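Reltton Robot Kit Users Group
Minutes of the general meeting, April 4, 2021
Held by video call

Present: Indira Pillai (chair), Zakhar Prokopenko (minutes), Clem Fairweather, Murali Kartha. Apologies: Mārtiņš Ramanauskas.

1. Previous minutes
The January minutes were accepted with one correction. Under item 3, "hub firmware 71" should read "hub firmware 73".

2. Firmware 73
MK reported that the Pandik hub pairs with Android phones on firmware 73 but drops the link when a second motor block is added over the radio port. The fault does not occur on 71. CF repeated the test with the cable connected and had no dropouts. Members who need more than one motor block are advised to stay on 71.
Action: MK to send logs to the maintainers.

3. Block editor
The Lasine editor now exports to plain Python. Programs of up to 60 blocks export without error. Longer ones lose their loop labels, and these must be typed back in by hand. IP asked that the limit be added to the wiki page. Agreed.
Action: ZP.

4. Parts library
The shared library holds 1,747 part files. CF proposed that files without a stated license be moved to a separate folder. MK objected that this would break links in older build guides. A redirect list will be drawn up first and the move put to a vote at the next meeting.
Action: CF.

5. Sensor naming
The Sundaram color sensor reports its port as a letter, all other sensors as a number. It was agreed to use numbers in all group code and convert on read. No change to the sensor itself.

6. Any other business
None. The meeting closed after item 6. Next date to be set by mail.
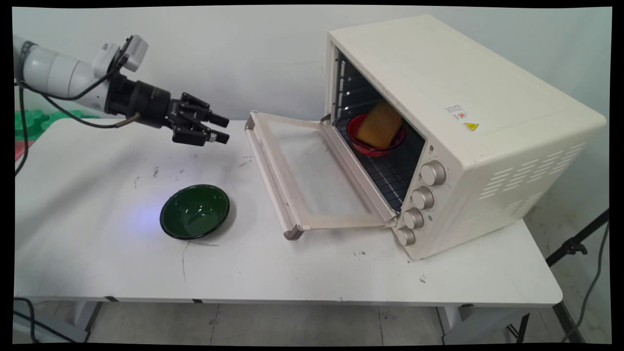
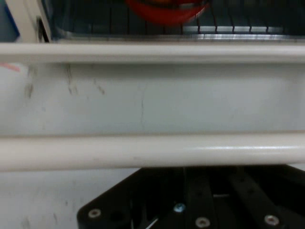
Comments

Mārtiņš Ramanauskas
On item 2, I get the same dropouts with one motor block if the phone screen locks. Going back to 71 fixed it for me. Please add that to the logs.

Murali Kartha
Added. Which Android version?

Mārtiņš Ramanauskas
10, on both phones.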